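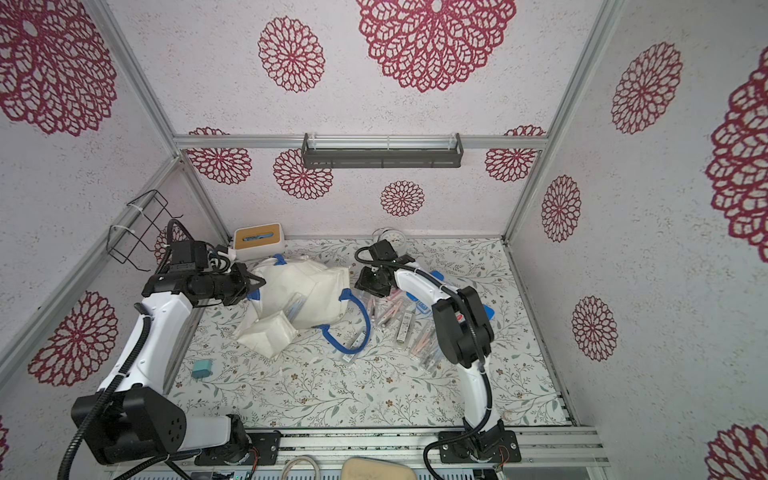 Home Checklists Seasonal Kitchen Ask Us

Walking Through a Rental Cottage Before the First Guests Arrive

We have been opening up the cottage at Ondness every spring for longer than I care to admit, and each year I find something I was quite sure I had checked the year before. So I finally typed up the list that used to live on the back of an envelope, with my comments left in, and you are very welcome to print it and scribble all over it. Ours is a small place with a gas stove and a wood deck, so skip whatever doesn't fit yours.

OUTSIDE

[ ] Front steps and handrail. Lean on the rail with your full weight, like a tired guest with two suitcases would.
Comment: bottom bracket loose again. Tightened, but I'd like Amos Tran to look at the post itself when he comes out in April.

[ ] Deck boards. Walk every one of them in thin shoes -- you'll feel a raised nail long before you see it.
Comment: fine, except the corner by the rain barrel, which is soft. Planter moved on top of it until it's replaced.

[ ] Porch light and path lights.
Comment: OK.

[ ] Dryer vent flap opens and shuts freely.
Comment: a bird had been making plans in there. Cleared.

INSIDE

[ ] Smoke alarms. Press and hold the button on each one, and have somebody stand in the far bedroom with the door closed to be sure it can be heard.
Comment: Sum-yee Kan stood in the bedroom for me and heard both. New batteries anyway.

[ ] Carbon monoxide alarm. Look at the replace-by date on the back.
Comment: good through next season. Written on the fridge calendar.

[ ] Fire extinguisher. Needle in the green, pin in place, nothing stacked in front of it.
Comment: the ironing board was in front of it. It has a new home in the hall closet.

[ ] Stove. Light each burner, then keep 30 inches clear above the cooktop.
Comment: back left is slow to catch. Cleaned the ports, better.

[ ] Outlets near water. Press test, then reset.
Comment: bathroom OK. Kitchen one wouldn't reset, so it's taped over and the electrician in Brodamby is booked.

[ ] Window latches and blind cords. Cords tied up high, please, even if you never have little ones to stay.
Comment: done in all rooms.

[ ] Rugs. Grippy pad under each.
Comment: hall rug slides dreadfully. Rolled up and put away.

STILL OPEN

Deck corner, handrail post, kitchen outlet. I'll go round once more when those are finished and initial the sheet by the door.

We use cookies to remember your preferences. Accept Manage settings

Contact Privacy Back to top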